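Skerside Opens Its Side-by-Side Hand and Controller Trials to Outside Shops

Skerside
October 24, 2018

Skerside is very happy to share that its comparison trials, which have been going on quietly in our own office for a good while now, will be open to outside shops beginning in December. We have 2 controllers on the bench, one from Fotex and one from Marras, and each of them has been put through the same 97 everyday tasks on the same robot (folding, reaching, picking up and putting back, the sort of thing you do all day without thinking about it).
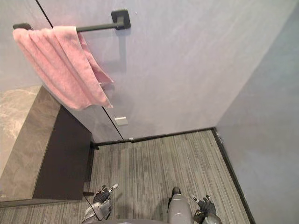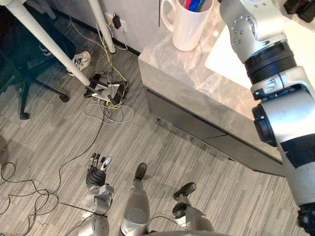
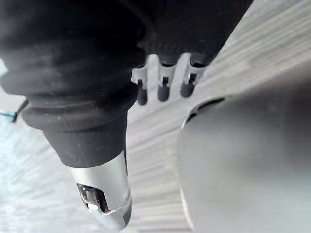

"People kept asking us which one was better, and I kept having to say, well, better at what?" says Rosalba Gentile, who runs the trials. "So we wrote the whole list down and started at the top, and I have to say it has been a lot of fun!"

Hrvoje Ristić looks after the logs, 124 of them so far, and every visiting shop will go home with a full copy of its own. Shops are welcome to bring a hand, an arm or a controller, and our friends at Drurkska have kindly offered to help with adapter plates for anything that doesn't fit our mounts.

To ask for a place, please write to the Skerside trials desk and tell us a little about what you'd like to bring.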